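Home | Drilling | Core Storage | Sample Prep | Contact

Geltard core trays

The Geltard tray holds drill core in the order it came out of the ground. Each one takes 7 m of core in five channels, with raised ends so that trays stack without a lid. They are moulded at our Misham works and sold in packs of 11.

Depth markers clip into any channel and stay put when the tray is carried -- a full one needs two people.

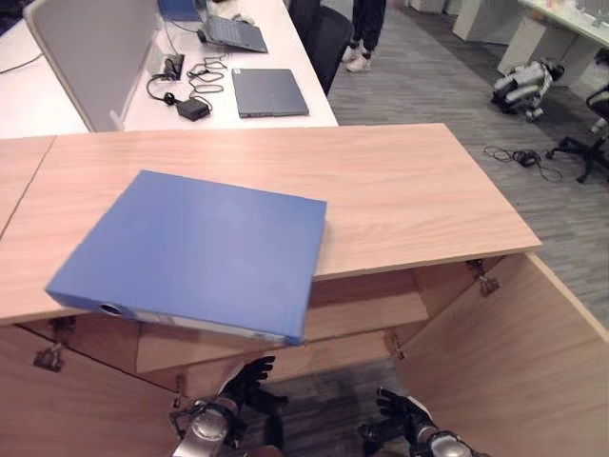 Can the trays be left outside?
They can stay in the open for roughly 13 years, as the plastic is treated against sunlight. Keep stacks on level ground and no more than 50 trays to a pallet bay.

Lids and strapping are sold separately.

Related items
Droston core splitter
Marinescu sample bags, pack of 50
Depth marker blocks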